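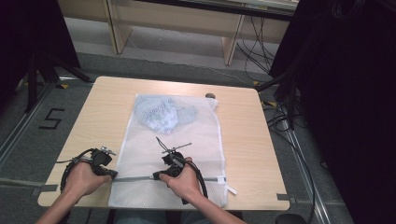
Mesh wash bag lying flat, grey zip towards the near side, one patterned item in the upper half.

Hostitden Household Help > Laundry > Bags and nets

Zip on mesh laundry bag stops partway and catches the netting

Ledholm
Asked Saturday, September 14, 2024
Viewed 96 times

I have a rectangular wash bag in fine white netting with a grey zip across it and a small white pull tab on the slider. I use it for thin items in pale colours, normally one or two at a time. The zip runs freely for the first part of its length and then stops. When I look closely, the netting next to the teeth has been drawn into the slider. I can back it out, but the same thing happens again a little further on.

The bag was bought in January and is washed at 40 degrees, sometimes 60. It has no holes that I can find. The teeth look straight and none are missing.

Two things I would like to know. Is this a fault in the slider or in the way I am closing it? And is there a correct position for the contents while the bag is being zipped? At present I lay the bag flat on a table with the item pushed to the far end, away from the zip.

2 answers

Plurkaleck
22 people found this useful

From what you describe it is the way of closing, with the 60 degree washes possibly contributing. Fine netting has very little stiffness. If you pull the slider with one hand and do nothing with the other, the bag travels with the slider, the tape goes slack ahead of it and a fold of net enters the mouth of the slider. A heavier fabric would resist this.

Keeping the item at the far end is correct. Carry on doing that. Then:

1. Put the bag on a flat, dry surface with the zip facing up. Smooth the netting away from the teeth on both sides with the edge of the hand. Folds lying parallel to the zip are the ones that get caught, so deal with those first.

2. Hold the closed end of the zip tape down. Take hold of the slider and the tab together, as near to the teeth as possible. Pulling on the tip of the tab lifts the slider at an angle and opens a gap underneath it. Check the pattern of the net on both sides before moving anything: the small diamonds should be regular up to the tape. Where they are drawn out into curved, wavy lines the material is under tension, and it should be eased until they straighten.

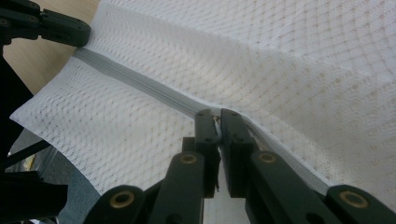

3. Move the slider a short distance, parallel to the table. Stop, shift the holding hand up behind it, and move it again. Three or four stages will close a bag of ordinary size.

4. If it catches, do not force it forward. Reverse the slider until the net is released, pulling the caught fabric gently sideways, away from the teeth. Then smooth that section and continue.

5. With the zip closed, tuck the tab under the elastic garage at the end if your bag has one. Not all do. Without it the slider can work its way back during the spin.

On the temperature: look at the label. Many of these nets are polyester and will take 60, but the tape and the net can shrink by different amounts. If the tape is now shorter than the net, it will ripple along its whole length even when the bag is empty, and the method above will only help in part.

Gisler
3 people found this useful

Rub a candle or dry bar soap on the teeth, open and close it a few times, wipe off the extra. Worked on mine. If it's one of the cheap ones just get a new one with a wider tape, the net is sewn further from the teeth so there is less to catch.

Comment from Ledholm
Checked with the bag empty. The tape lies flat with no ripple. Holding the closed end down and moving in stages, it closed without catching four times out of five. The remaining catch was near the last corner, where there is a seam. I have not tried the soap.

Comment from Plurkaleck
At the corner, turn the bag so that the seam points away from you and flatten the seam allowance from the inside with a finger before the final stage. If there is a loose thread on it, trim it short but do not cut into the stitching.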